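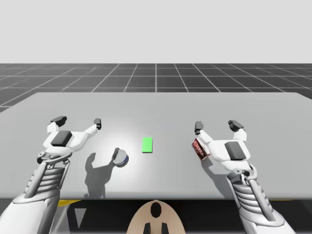

Häufige Fragen zum Umzug ins neue Kundenportal
Stand: 9. April 2021

Was ist mit meinem alten Login von Litby?
Gilt bis Juli weiter. Danach nur noch Gullance-Konto. Passwort bitte neu setzen, das alte wird nicht übernommen.

Werden meine Rechnungen mitgenommen?
Ja, alle ab Kundennummer 118. Ältere Konten bitte kurz per Mail melden, die ziehen wir von Hand um.

Wie groß darf ein Anhang sein?
200 MB. Pro Ticket maximal fünf Dateien.

Fehler 209 beim Anmelden, was tun?
Cookies löschen, Browser neu starten. Kommt er wieder: Screenshot an den Support, mit Uhrzeit.

Ich habe den Tarif Niven. Ändert sich der Preis?
Nein. Laufzeit und Kündigungsfrist auch nicht.

Und Basard?
Läuft aus, wird nicht mehr verkauft. Bestandskunden bekommen rechtzeitg Post.

Kann ich mehrere Nutzer anlegen?
Geht, unter Konto > Zugänge. Jeder braucht eine eigene Mailadresse, Sammeladressen klappen leider nicht.

Gibts eine App?
Noch nicht. Die Seite läuft aber auch am Handy, nur der Rechnungsexport ist da etwas fummelig.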